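Chapter 9
Chores: Can the Machines Do Them Yet?

Before you read

Make a quick list. Everything you did with your hands before lunch today. Buttons, a jar lid, bed sheets, a shoelace, the plate from the sink to the rack. Keep the list, you'll need it in Section 9.3.

Words to know: gripper, wrist camera, deformable object, cycle time, intervention, success rate

The short answer

Some of them. Slowly. With a person close by.

The longer answer takes the rest of this chapter. A machine that welds the same seam all day has been ordinary for decades. A machine that clears a table after supper has not. Same motors, more or less. Same kinds of joints. What changed is the table. Supper is never laid out the same way twice, and the fork is under the napkin.

People get this backward all the time. We think of chess as hard and dishes as easy, becuase that is how it feels to us. For a machine the order flips. Keep that in mind when you see a video of a robot doing housework. Ask what speed it was played at. Ask how many tries came before it. Ask who put the cup there.

A shop-floor case: Lilldale

Lilldale is a commercial laundry. Hotel sheets, clinic gowns, kitchen towels. Two jobs in the building were picked for a trial in November. Moving full carts from the washers to the dryers, and pulling single towels off a heap and laying them flat on a belt.

The carts went fine. Flat floor, marked lanes, one size of cart. After the first week the crew mostly stopped looking up.

The towels were another story. A trained worker at Lilldale clears a towel in 9 seconds. The machine, a two-finger arm from a supplier called Stivano, took 47. And that was on the good ones. Out of 3150 towels in the trial, a person had to step in 33 times in the first hour alone — wrong corner, two towels at once, nothing in the fingers at all. The manager kept the cart movers and sent the arm back for more work.

Was the trial a failure? Hold off on that. Read Section 9.2 first.

Why cloth is hard

A box has a shape. You pick it up and it still has that shape. Engineers call it rigid, and a program can store it once and be done.

Cloth has no such shape. Pinch it in one place and every other place moves. It folds over itself, hides its own corners, sticks to the piece underneath. A shirt on the floor can lie in more ways then anyone could write down. So the machine can't just look up the answer. It has to look, grab, look again.

Looking is a problem too. A camera up on the ceiling sees the whole heap but loses the fingers behind the arm. A camera at the wrist sees the fingers up close and not much else. In a close view of white fabric pinched between two dark fingertips, the cloth bunches into a small peak and then folds over one of the fingers, hiding most of that tip. Is it one layer or two? Hem or middle? You may have trouble saying, and you have handled cloth all your life.

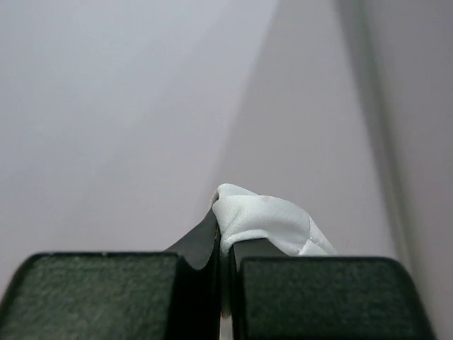 Why the kitchen is harder

Now add water, glass, heat, a cat. A laundry can at least repaint its floor and buy carts in one size. A home won't do that. The Amegashie housing study, which we come back to in Section 9.4, went apartment to apartment looking for chores a machine could take over with no changes to the room. Vacuuming, yes. Mopping, partly. Loading the dishwasher — only when the dishes had been scraped and lined up first, and by then most people had just loaded it themselves.

Check yourself

1. Go back to your list. Mark each thing rigid or deformable. Any you can't decide on?
2. Lilldale kept one machine and returned the other. What was different about the two jobs? Name at least two things.
3. Clultell sells a shirt folder that needs each shirt clipped in by hand. Does it do the chore? Defend your answer in a paragraph.

Section 9.1 starts with the hand, fingers first, and how hard to squeeze.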